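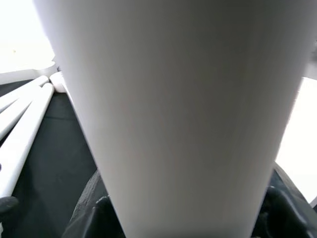

Ob man dafür wirklich einen ganzen Arm bauen müsse, wollte Ruth Hebden wissen, ein Anschlag aus zwei Brettern und eine ruhige Hand täten es doch auch. Ja, Ruth, täten sie! Aber dann hätte ich den Winter über nichts zu basteln gehabt, und du hättest am Stammtisch nichts zu lästern.

Willkommen also auf der Galerieseite zu Kirov, meinem Greifarm für die Werkstatt in Ollanholm. Ich werde immer wieder nach Bildern vom laufenden Umbau gefragt, und weil ich im Forum den Überblick verliere, sammle ich jetzt alles an einer Stelle. Neues kommt dazu, wenn ich dazu komme (also meistens abends nach zehn, wenn die große Säge aus ist und man beim Denken wieder etwas hört).

Kirov in Aktion, Blick vom Handgelenk
Weißes Rohr zwischen den beiden schwarzen Fingern, gefasst am unteren Ende. Links liegen drei weitere auf der dunklen Arbeitsfläche. Genau so nah wollte ich mit der Kamera ran!

Zum Greifer
Die Finger sind die vierte Fassung. Fassung eins war steif und glatt und hat alles Runde weggeflutscht wie ein nasses Stück Seife, Fassung zwei hat gehalten, aber Abdrücke hinterlassen, und über Fassung drei reden wir nicht. Die jetzigen greifen von beiden Seiten und legen sich schön an. Den Schließdruck stelle ich immer noch von Hand ein, da fehlt mir eine vernünftige Messung am Motorstrom. Wer sowas schon mal mit der Girnent-Platine gemacht hat: bitte, bitte melden!

Zur Kamera
Die saß zuerst an einem Galgen über dem Tisch. Von dort sieht man prima, wo etwas liegt, aber sobald der Arm drüberfährt, sieht man nur noch Arm. Jetzt sitzt sie am Handgelenk und fährt mit. Nachteil: Ein gegriffenes Teil nimmt einem den halben Blick weg, und was dahinter liegt, muss sich die Software merken. Rostam Arabzadeh hat vorgeschlagen, vor jedem Griff ein Übersichtsbild zu machen und damit die Ablage zu planen. Das läuft seit April so, und es läuft gut -- kostet pro Griff 2 Sekunden, die habe ich übrig.

Zum Licht
Weiße Teile vor hellem Hintergrund sind gemein. Auf der alten hellen Tischplatte hat die Kantenerkennung ständig ein Rohr mit dem Schatten vom Nachbarrohr verwechselt. Seit die Fläche dunkel ist, klappt das viel besser. Nach hinten raus ist mir das Bild noch viel zu hell, da brennt alles aus. Eine Blende am Strahler steht auf der Liste, ganz oben sogar, aber die Liste ist lang.

Zur Mechanik
Die Getriebe sind von Hattori, gebraucht gekauft, und im Ellbogen hatte eins davon mehr Spiel, als mir lieb war. Nach dem Tausch habe ich den Arm über Nacht leer durchlaufen lassen, 3.000 Hübe, danach alle Schrauben nachgezogen. Zwei waren locker, beide am Flansch vom Handgelenk. Schraubensicherung ist jetzt überall drin (mittelfest, damit ich es auch wieder auseinander bekomme).

Zur Aufgabe selbst
Kirov soll die Rohre einzeln vom Tisch nehmen, aufrichten und in die Halterung stellen, wo ich sie auf 210 mm anreiße. Das Aufnehmen ist die leichte Hälfte. Beim Aufrichten dreht das Handgelenk fast bis zum Anschlag, und wenn ein Rohr schräg liegt, reicht der Weg manchmal nicht. Dann legt er es wieder hin, rückt nach und versucht es neu. Das habe ich ihm so beigebracht und bin ein bisschen stolz drauf -- mein Nachbar an der Drehbank findet, es sehe beleidigt aus.

Was noch kommt
Als Nächstes sind die Kabel dran. Im Moment hängt alles in einer Schlaufe neben dem Unterarm, und bei weiten Bewegungen bleibt die gern irgendwo hängen. Ich habe eine kleine Energiekette hier liegen, mir fehlt nur ein Halter, der nicht mit dem Schultermotor zusammenstößt. Außerdem möchte ich die Fingerkuppen wechselbar machen, mit Magneten vielleicht? Rostam ist dagegen, Ruth ist sowieso gegen alles, also probiere ich es wahrscheinlich einfach aus.

Die Druckdateien für die Finger schicke ich auf Anfrage gern raus, die sind noch nicht aufgeräumt und die Maße stehen teils nur auf einem Zettel an der Werkstatttür. Schreibt dazu, welchen Motor ihr verwendet, dann suche ich die passende Aufnahme heraus.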